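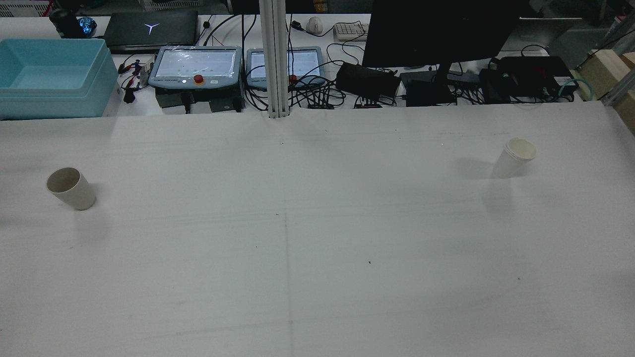 Two paper-white cups on a white tabletop.

Paper cup

A paper cup is a throwaway drinking cup rolled from coated paperboard, and I've been fond of them ever since I ran the drinks table at Dumville (532 cups in one November!).

Parts

The rim is the bit I always look at first. It's curled outward so it feels soft on the lip and keeps the wall stiff.
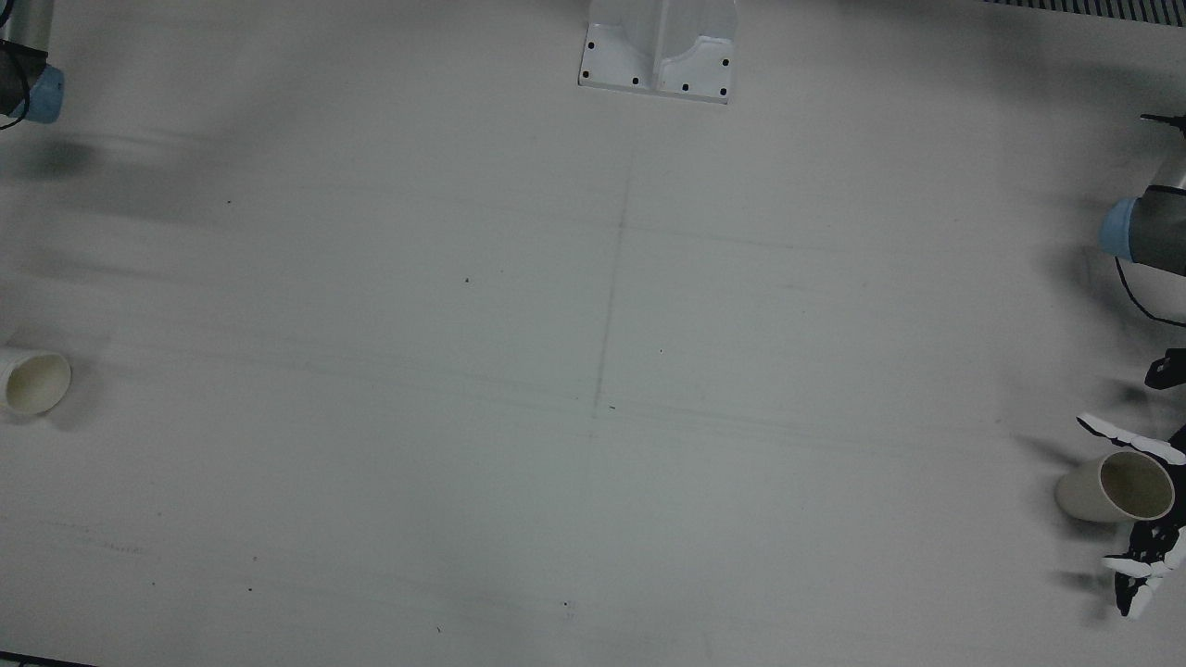

Color is a bigger subject than you'd think. Plain cups are rarely pure white, and the inside can look different again – the off-white one at the left has a creamy beige interior, a touch darker than its rim. My friend Thongchai Rojanasak calls that shade "oatmeal."

Stacking

Cups nest because the wall tapers. I keep mine in sleeves of 40.

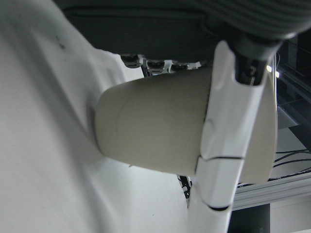
See also

Cup sleeve
Paper plate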